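Toilet cistern fills very slowly after I changed the valve

vcantero
Hello all. I have changed the fill valve in my toilet cistern, because the old one was making a loud whistle. The new one is a Dirnura, bottom entry. Now it is silent but it needs 6 minutes to fill. Before it was much faster. The isolating valve is fully open, I checked it two times. What can I try?
Visitación

Trenach_Tom
Did you leave the flow restrictor in? It is a small plastic piece in the tail of the valve. For mains pressure you keep it, for a tank in the loft you take it out.

vcantero
Thank you Tom. I did not know about this piece. Our water comes from a tank in the loft, so maybe this is the problem. The instructions do not mention it.

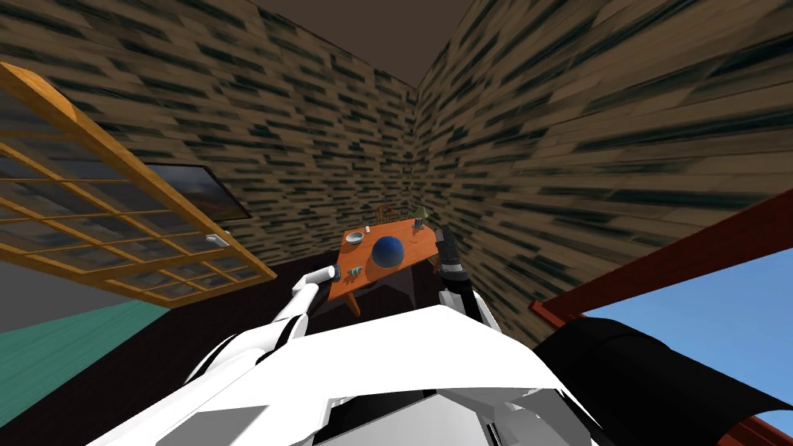 I will close the water this evening and look inside. Do I need a new washer when I put it back, or can I use the same one?

btoledo
Same washer is fine if it is not squashed. But I don't agree about the restrictor. I fitted a Hutier in August, also from a tank, and I left it in without any trouble. I would first clean the filter. When you open old pipes, dirt comes down and blocks it.

Trenach_Tom
With respect, a Hutier is not a Dirnura. Take it out, it costs nothing.

btoledo
And if the pressure is higher than she thinks, it will whistle again. Filter first.

segura_pipes
Do both, you have the thing apart anyway. Hand tight plus a quarter turn on the plastic nut, no spanner.

vcantero
I did it. The filter had some grey grit in it, and the restrictor was there too. I removed the restrictor and washed the filter. Now it fills in 2 minutes and there is no whistle. I cannot say which of you was right, sorry!

btoledo
The grit, of course.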